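Gripper width lags behind camera pose when converting hand-held recordings

Posted in: Perception and Data Tooling

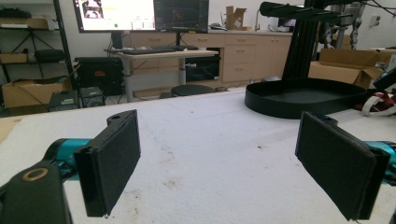

Open gripper over the white tabletop, with the oval tray at right.

Kanini Laizer

Our laboratory records manipulation demonstrations with a hand-held gripper and converts them into training episodes with the Poken toolchain. The camera pose is estimated offline, and the finger opening is estimated from the same video. The two streams are then merged by the Flunell exporter at a fixed rate.

After conversion, the gripper width trails the camera pose. When an episode is replayed in the viewer, the wrist begins to lift while the width channel still reports an open gripper. The lag is not visible in the source video. It was first noticed in episode 217 and has since been confirmed in every episode recorded with the current configuration. Episodes recorded in April, before the exporter was upgraded, do not show it.

The following steps have been taken without success:

The finger calibration was repeated with the gripper fully open and fully closed.
The pose estimation was run again with a fresh map of the work area.
The width filter window was reduced from 16 samples to 4. The lag became smaller but did not disappear.

The exporter log contains one line that may be relevant: "width: 2058 samples, pose: 2058 samples, alignment: index." There are no warnings. Guidance on where the two streams are being misaligned would be appreciated, as would advice on whether the existing episodes can be corrected without processing the video again.

Ondieki Support Desk

Please confirm that you are using the latest release and that the camera firmware is current. Many timing problems are resolved by updating. If the problem continues, delete the cache directory and run the conversion again.

cevureck_tools

The log line identifies part of the cause. "Alignment: index" means that the exporter pairs the first width sample with the first pose sample, the second with the second, and so forth. It does not consult timestamps. Equal sample counts will therefore pass the check even if the two streams start at different moments.

In the older exporter, alignment by timestamp was the default. The newer one falls back to index alignment when the width file has no time column, and it does so silently. Open one of your width files and look at the header. If it contains only "frame" and "width," the fallback is in effect.

Your result with the filter window points to a second contribution. The width filter is causal, so each output depends only on past samples. A longer window produces a longer delay. For offline conversion there is no need for a causal filter. Set the filter mode to "centered" and the delay it introduces will be removed, although a short transient will remain at each end of the episode.

The recommended procedure is as follows.

1. Export the width file again with the time column enabled. This reads the stored finger detections and does not require the video to be decoded a second time.
2. Set alignment to "timestamp" in the exporter configuration. Do not leave it on "auto."
3. Set the width filter mode to "centered."
4. Convert one episode and compare the moment of closing in the width channel with the corresponding video frame.

If the finger detections were not stored, a constant offset may be applied to the width channel instead. Measure it separately for each recording session. An offset of 300 milliseconds that suits one session should not be assumed to suit another.

Kanini Laizer

The width files contained only the two columns described. With the time column enabled and the centered filter selected, the test episode now agrees with the video at both closing and release. The detections had been stored for all sessions, and the remaining episodes are being converted on that basis. The update suggested in the first reply had already been applied and made no difference to the lag.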